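Against the Glass Office

In October our landlord took us through the floor he has been refitting, and I came home irritated in a way I couldn't explain at dinner. It was clean. It was bright. Every wall that could be glass was glass, and where the glass stopped there was gray metal. The man from Hilport, who did the fit-out, used the word "openness" so often that my colleague Karim Benkirane started looking at the carpet samples so as not to catch my eye.

I have worked in offices for 18 years and I've been sold openness in every one of them. First it was low partitions, then no partitions, then long shared tables where you could hear a stranger chew. Glass is the latest version, and it comes with a promise that sounds hard to argue with: you get a room with a door, you get quiet, and you still get daylight. I'd like to argue with it anyway.

Start with what glass does under office lighting. A pane between two lit rooms is a window and a mirror at the same time, and which one you get depends on where you stand and what's switched on. The brochures are photographed by people who know where to stand. The rest of us walk down the corridor and get the ceiling lights thrown back at us in long white bars, laid over whatever is supposed to be on the other side. So the sightlines that were sold to us come and go as we walk.

Then there's the frosting. Somebody always complains about feeling watched, and the answer is to make the glass milky. I understand the complaint. I've sat in a clear box while people went past with sandwiches. But once you've frosted it you have paid for a transparent wall and then paid again to make it less transparent. What's left is a wall that tells you there are desks and lights behind it and won't tell you whether anyone is free to talk.

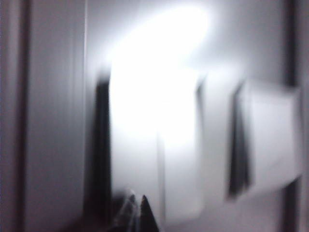
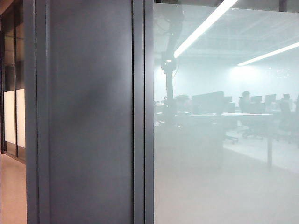
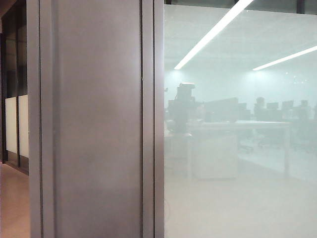

By Viorica Radu
January 2023

I can hear the reply from the Hilport side, and some of it is fair. Frosted glass lets light into the middle of a deep building, and a plain wall wouldn't. I grant that. I spent 2 winters at a firm called Jacobs in a room with no window at all, and I would have taken any sort of pane, milky or otherwise. Daylight matters to people.

What I don't grant is that we needed so much of it. A strip of glass above head height would bring in plenty of light and leave the lower part of the wall free to be a wall. You could lean a bookcase on it. You could pin up the holiday calendar. In the place I work now, the calendar is stuck to the side of the refrigerator, and the map of the delivery routes is rolled up in a corner where it does no good to anyone.

And then the columns. Every glass partition has to be held up by something, so between the panes you get these tall flat uprights of gray metal. I've been told they are "quiet." They're quiet the way an elevator is quiet. They take up the one stretch of wall your eye could rest on, and the satin kind pick up a smear of light that shifts as you go by. I have never met a person who liked one. I have met several who said they didn't notice them, and I suspect that's the most a column like that can hope for.

Karim disagrees with me on nearly all of this. He thinks I'm complaining about taste and calling it principle. He says the old Drusby building, which I bring up too often, had solid walls and brown doors and was miserable, and that I only remember it kindly now that I don't have to go there. He may be right about Drusby. The doors really were brown. But a door you couldn't see through had a use I didn't appreciate then. If it was shut, you knocked, or you went away. With glass, people slow down, peer, decide you look busy or not busy, and half of them come in regardless.

As for noise, I'll believe the claims when somebody lets me sit in one of these rooms through a normal afternoon with a sales call going next door. At Lumby, where my sister works, they moved 80 people onto a floor built this way. She says she can't make out words through the partition but she can hear tone, so she knows someone is angry and has to guess why. I'm not sure that's better than hearing the whole thing.

My own request to our landlord was modest. Leave two of the meeting rooms solid. Put a small pane in each door so that nobody gets hit by it, paint the walls any color he likes, and let us hang things on them. He wrote it down, very politely, and then asked whether we'd prefer the frosting at half height or full.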